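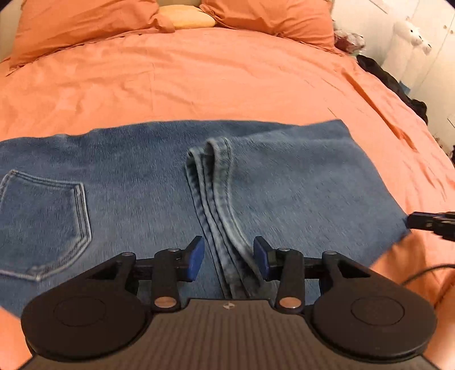
lingere_22
Bonjour à tous. Je travaille depuis 6 ans à la blanchisserie Lorkon, côté linge des résidents. Depuis janvier, la direction prépare le pliage automatique et deux d'entre nous montrent les gestes avec la pince à main. Les jeans sont le plus difficile : posé à plat sur une couette, il faut viser la couture épaisse, sinon les doigts bleus prennent seulement une couche. Je voudrais savoir ce que ce travail est devenu chez vous.

Jostau
Chez nous, à Heywood, on plie moins et on contrôle plus. Mon dos va mieux, je ne vais pas mentir. Par contre on parle moins entre collègues.
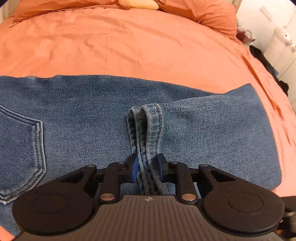

Et la prime de cadence a disparu, ce qui fait presque 51 euros par mois. Demandez cela par écrit avant le démarrage.

marguerite.b
Je ne suis pas d'accord avec Jostau. Contrôler toute la journée, c'est fatigant aussi, pour les yeux. Et celui qui enseigne le geste devrait être payé pour cela.

lingere_22
Payé comment ? Notre chef, Wayne Birkett, dit que c'est compris dans le poste.

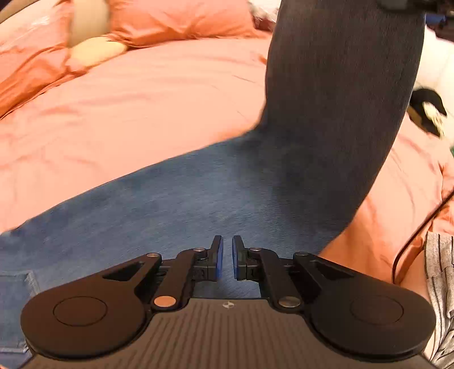
Il a promis une réunion jeudi, je vais poser la question de la prime en même temps.

marguerite.b
Compris dans le poste, non. Relisez votre fiche.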